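Vondari Adaptive Fitness, Nunport
Walk-through checklist, November
Inspected by: Hauwa Bashir
Comments reviewed by: Lejla Dumitrescu, floor manager

Marks used: OK, FIX (can stay in use), OUT (tagged and taken out of use), N/A.

Entrance and parking

Ramp surface clear, no loose grit: OK
Handrails tight, both sides: FIX
The left rail moves at the lower bracket when you lean on it. The bolt turns by hand. Tightened for now, but the anchor is worn and needs to be replaced.
Automatic door opens fully and holds: OK
Hold time was reset after the last walk-through and a power chair now clears it without the door starting to close.
Door push plate reachable from a seated position: OK
Mat flat, edges down: FIX
The corner nearest the parking lot curls up. A walker wheel catches on it. Taped today. Please order a recessed mat or take this one away.

Front area

Emergency contact sheets current for all members: FIX
The sign-in log shows 1,002 member visits since the last inspection. Several newer members have a form with no second contact. The list was left with Lejla.
Phone works and street address is posted next to it: OK
First aid kit sealed and in date: FIX
Cold packs expired. Everything else is fine.
AED status light green: OK
AED pads in date: OK

Comment: staff asked whether the AED could be moved farther into the gym. It can, if the wall sign moves with it and everyone on shift is told. Do not move one without the other.
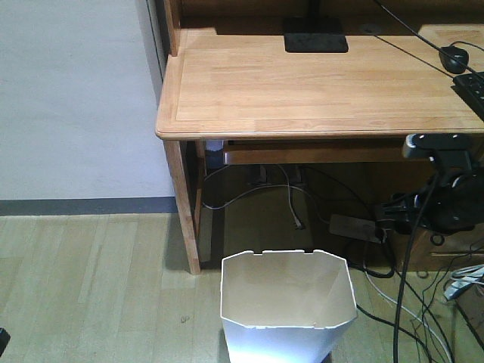 Main floor

Clear path between machines, wide enough for a chair to turn: FIX
The path is fine along the windows. Between the cable station and the seated rower it gets tight when the rower seat is pulled back. Move the rower toward the wall.
Floor dry, no lifted tile seams: OK
Weights and bands put away: FIX
Bands were on the floor beside the mat table at 7:30 a.m., before the first session. Closing shift should check this.
Upper body cycle, brake and locking pins: OK
Upper body cycle, grip cuffs: OUT
The stitching on the right cuff has pulled away from the strap. Tagged. A member with weak grip depends on this cuff to keep the hand in place, so do not swap in a wrist wrap as a substitute.
Recumbent stepper, swivel seat lock: OK
Cable station, full length of both cables: OK
Cable station, stack pins: FIX
One pin does not match the machine. It holds, but it sits loose. Tijani sells the correct one.
Standing frame, knee pads and hip strap: OK
Parallel bars, height locks: OK
Load checked with 200 pounds at the lowest and highest settings. No slip.

Transfers and lifting

Transfer boards free of cracks and splinters: OK
Gait belts, buckles and stitching: FIX
2 belts are frayed near the buckle. They are still strong but should be retired before the end of the month.
Findach ceiling lift, up and down through full travel: OK
Findach ceiling lift, emergency lowering: OK
Tested with no one in the sling. The trainer on shift had not done it before and has now done it once. All trainers should practice this, including part-time staff.
Sling labels readable: FIX
The medium sling label has washed out. If the size and load limit can't be read, the sling should be out of use. I gave it a FIX because the serial number is still legible and the supplier can send a new label. Changed to OUT, see below.

Reply, L. Dumitrescu: I would like the medium sling marked OUT until the label comes. We have the large one and one spare medium in the closet, so no sessions will be canceled.
Reply, H. Bashir: Agreed. Tagged OUT.

Locker room and accessible shower

Pull cord reaches the floor: FIX
It was tied up out of the way again. Untied. Someone who has fallen can't reach it when it is tied. Cleaning crew to be told in writing.
Pull cord alarm heard at front: OK
Shower seat firm under load: OK
Water temperature limit: OK
Non-slip strips: FIX
Worn smooth in front of the seat.
Grab bars: OK

Room temperature and air

Thermostat holds set point: OK
Fans working: FIX
The fan by the stepper rattles on high. Members with ALS and MS have asked to train near a working fan, and this is the one they use. Please repair it before the others.

Emergency exit

Rear door opens without a key: OK
Exit route clear: FIX
Boxed foam rollers were stacked along the rear hall. Moved during the visit. They need another home.
Evacuation chair in its bracket: OK
Staff trained on evacuation chair: FIX
Trained staff are all on the morning shift. Evenings have no one.

Open from last time

Rear hall light: done
Mat table crank: done
Ramp rail: not done, see above

Recheck of all OUT items before they go back on the floor. Signed copy kept at the front.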